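Home | Forums | Materials | Search | Log in
Print this page | E-mail this thread

Injection molded parts: square inside corners and cracking

clallach_tom
Running a thick U bracket in Jostusar 760 resin. Cracks start at the inside corners after a few weeks in the fixture. Drawing calls for sharp corners. Is this a material problem or a corner problem?

moldrate4
Corner problem. Put a radius of at least half the wall on the inside and match it on the outside so the wall stays even.

Aravena_QC
Disagree in part. We logged 3,126 brackets with a proper radius and still had 908 rejects, nearly all with voids in the thick section. Thick walls cool slowly in the middle and shrink. Core it out first, then argue over the radius.

moldrate4
Voids are a packing issue. Check gate size and hold time. A small gate freezes early and no amount of hold pressure helps after that.

Aravena_QC
Only up to a point. At that wall the cycle time gets silly.
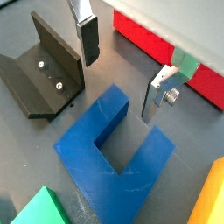
Last changed: February, 4:10 pm

clallach_tom
Coring is not an option, the mating part at Grevedbridge needs full faces. I can open the gate.

gatewright
Then look at annealing too. Molded-in stress plus a fixture load will crack a sharp corner weeks later. And ignore scuffs on the top face - they are cosmetic and say nothing about stress.

moldrate4
Annealing treats the symptom. Get the radius on the drawing.

clallach_tom
Asked for the drawing change. Will section a few parts in the meantime and post what I find.

Previous thread | Next thread | Back to top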